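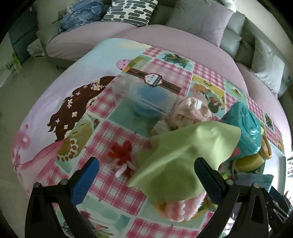

Deux pinces manuelles, même cinématique à doigts pivotants, même capteur, deux garnitures différentes. La première porte des patins noirs en caoutchouc dur, livrés d'origine par Sulerby. La seconde porte des patins bleus plus souples, que Zdzisław Laskowska m'a envoyés en mai après avoir lu mes notes sur le glissement des textiles fins. Je voulais savoir si la souplesse du patin suffisait à compenser une géométrie de doigt que je trouve médiocre.

Protocole. Chaque essai consiste à saisir un objet posé sur une surface molle, à le lever de 30 cm, à le tenir le temps d'un aller-retour latéral, puis à le reposer. L'essai est compté comme réussi si l'objet ne glisse pas dans les doigts et si rien d'autre ne vient avec lui. Ce second critère élimine plus d'essais que le premier. Sur une table rigide, un tissu se pince par un pli et le support reste en place. Sur une housse de lit, on pince le tissu et la housse ensemble dès que l'effort vertical dépasse un seuil assez bas.

J'ai enregistré 753 essais avec les patins bleus et 719 avec les noirs. L'écart vient d'une session du dimanche dont j'ai dû écarter une partie, l'horloge de la caméra ayant dérivé par rapport à celle du codeur. J'aurais pu recaler à la main, j'ai préféré jeter.

Objets : chiffons et linges de différentes épaisseurs, éponges, boîte en plastique transparent, contenant moulé turquoise, petites pièces en fil chenille. Les pièces en chenille étaient là pour la vision plus que pour la préhension. Leur contour est flou, leur épaisseur varie selon l'angle, et le logiciel de segmentation de Worutlow (version de base, sans réentraînement) les confond volontiers avec les motifs imprimés de la housse. J'ai gardé cette housse à carreaux pour tous les essais, précisément pour cela.

Résultats sur les textiles. Les patins bleus prennent mieux les tissus lisses et minces. La différence se voit surtout à faible ouverture, quand le pli n'offre que quelques millimètres de matière. Avec les patins noirs, il faut serrer davantage, et le pli s'échappe vers l'avant au moment où les doigts finissent leur rotation. Sur les tissus pelucheux, je ne mesure pas de différence exploitable : les fibres s'écrasent et les deux garnitures tiennent.

Résultats sur les objets rigides. Avantage aux patins noirs, pour une raison de répétabilité. Le patin bleu se déforme sous charge et l'objet tourne légèrement autour de l'axe de pincement. Sur une boîte à faces planes, la rotation reste faible. Sur un cylindre, elle fausse l'estimation de pose, et il faut la corriger après coup. Le contenant turquoise, couché sur le côté, pose un autre problème : les reflets sur le relief du plastique font sauter le suivi de points d'une image à l'autre. Une exposition plus courte améliore les choses sans les régler.

Concernant la mécanique, les axes des doigts ont pris du jeu avec les deux garnitures. J'ai resserré les vis tous les 40 essais, au couple indiqué dans la notice. Le frein-filet faible conseillé par Jacquet ralentit la dérive, mais il complique le démontage, et j'ai fini par m'en passer. La tringlerie arrière n'a pas bougé.

Reste la question du contrôleur. Tout ce qui précède est fait à la main, avec l'ouverture lue au codeur. Le transfert sur le bras suppose une consigne d'effort, et le contrôleur Pasar que j'utilise ne connaît que la consigne de position. On peut approcher l'effort par le courant moteur, à condition de caractériser le frottement de la transmission à l'aller et au retour. J'ai la courbe à l'aller. Au retour, elle n'est pas reproductible et je soupçonne le réducteur.

Pour l'instant je laisse les patins bleus montés. Prochaine série avec un patin mixte, souple en bout de doigt et dur à la base, que Zdzisław doit découper dans la même plaque.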